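Stovasby arm kit for folding laundry, worth the money?

Posted in Home Automation, February

Hi all, I've been eyeing up the Stovasby two-arm kit for a while and I'm this close to pressing the button. It's £649 with the wrist cameras included, and I'd like it to fold tea towels and maybe pillowcases (I run a little holiday let and the folding is doing my head in!). The Gunex grippers cost extra and the shop page is hopeless on whether they can cope with thin fabric. Has anyone here tried it on cloth? Would I be better off waiting for the Charvát one?

Bianca Preda

2 replies, sorted by most helpful

Ovidiu Moldovan

I've got the Stovasby, so I can tell you how I've got on with it. It's good fun and the arms are solid, but go in with your eyes open about fabric. Thick towels are fine. Thin stuff is where you'll be muttering at it, as the fingers either slide over the top or grab two layers and drag the lot across the table.

What helped me most was teaching it to go for a corner or an edge and leave the middle alone. The wrist view is blurry close up, so I use one plain bright cloth on a pale wooden table and the edge is easy to pick out, even with creases running all through it.
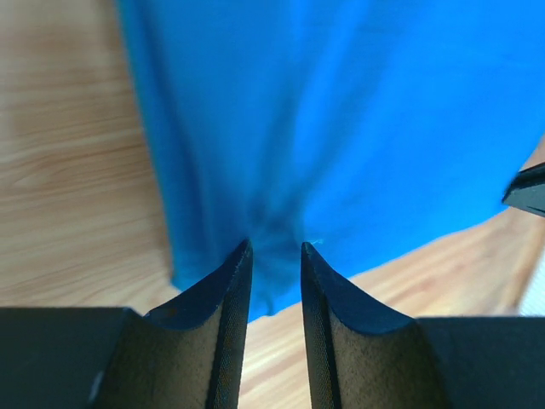
My settings, for what they're worth

Grip speed on the slowest notch, and closing height set so the tips only just brush the table. Any lower and mine stalls and sulks until you restart it. I gave it 30 practice goes on the same cloth before trying anything patterned, and I'd do the same again. Pillowcases I've given up on for now.

I'd skip the monthly support plan. The forum lot in Skarnville answered me quicker than the helpdesk did.

skarnfold

no idea about the Charvát, sorry, but check the size of your table first!! the base clamps on mine wouldn't go over a thick worktop and I had to send off for longer ones. postage was a joke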